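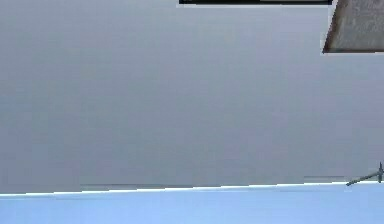

Automation at Work: The Drustham Finishing Hall

Pallwood has made door and cabinet panels at Drustham for 46 years. In December the company completed the first stage of its automation program in the finishing hall, where panels are sanded, coated, inspected and stacked for delivery. The program was planned with the staff of the hall and with Szulc, the firm responsible for the handling cells and the software that runs them.

The gallery follows the work through the hall from intake to dispatch. The notes were prepared by Pauline Sedgwick, operations manager, with Bo-ram Geum, who leads training for the finishing teams.

Published Feb 22, 2023

Intake
Panels arrive from the press shop on carts and are fed to the first cell by an operator. Lifting at this station was formerly done by two people working in pairs through the shift. One operator now supervises the feed and clears faults.

Sanding
Programs are chosen by panel type from a list kept by the day team. Hand sanding continues for curved and repair work, and those positions have been retained.

Coating
The coating line runs to a schedule set the evening before. Operators who used to spray by hand have moved to color matching and line setup, both of which carry a higher pay grade.

Simulation desk
New movements are tested on screen before they are released to a cell. Anyone who works in the hall may book time at the desk, and several changes to the stacking pattern were first proposed there by night shift staff.

Inspection
Final inspection remains a task for people. Inspectors asked for longer intervals between panels after the first trials, and the line speed was reduced accordingly.

Stacking and dispatch
The stacking cell handles up to 400 panels in a shift. Reports of back strain at this station were the principal reason it was chosen for the first stage.

Training
Each operator completes 15 days of instruction before working alone with a cell. "People wanted to know what their day would look like, hour by hour," said Ms. Geum. "We rewrote the course to begin with that question."

Shift handover
Handover has been extended by 8 minutes so that faults and program changes can be discussed in person. Staff had reported that the written log was too brief to be of use.

The second stage will extend the program to the Plelamden site. Staff there may request a visit to the Drustham hall through their shift supervisor. Requests to reproduce pictures from the gallery should be sent to the operations office.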